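Diary > Studio > August

Work Diary Glazes Shop Contact

This site uses cookies to remember your settings. Accept / Decline

August 28, 2024

I opened the kiln this morning at six, before coffee, which is against my own rule. It was still warm and I had to use the gloves. On the top shelf were the small bowls with the new ash glaze, and they are good. The green goes thin on the rim and one can see the brown clay through it. I am happy with them, more than I expected to be.

The bottom shelf is a different story. Two of the tall jars leaned toward each other in the firing and now they are one piece. I tried to separate them with a small chisel and lost both. I have kept the pieces in a bucket, because Fionnuala Ó Gríofa likes to crush old stoneware and mix it into her clay. She calls it feeding.

At noon I drove to Plukomcombe with 31 pieces for the autumn show. Sorcha Ó Ceallaigh had already painted the plinths gray. I wanted them white, and I said so, but she put one of my dark bottles on the gray and I had to agree with her. We moved the bottles to the window side and the plates to the long wall. The plates are hung too low for my taste. She will look at it again tomorrow, when the light comes from the other side.

She asked me to write a text for the wall, 118 words at most. I find this more difficult than throwing a large pot. In my first language I would make long sentences about my grandmother's river and the reeds. In English I have written "I look at reeds" and then I sat for an hour. Maybe it is enough - I will ask Fionnuala to read it.

In the evening I mixed a new test of the reed glaze, with 3 percent more ash and a little less iron. I also wrote the labels for the test tiles, so that I do not repeat the confusion of last winter. My hands are very dry from the lime and I must buy cream.

I ate late, bread and soup, and washed the dishes slowly.

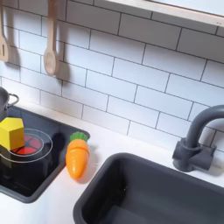 To do before the show

Finish the wall text.
Sand the feet of the small bowls.
Ask Sorcha about the height of the plates.
Order more ball clay.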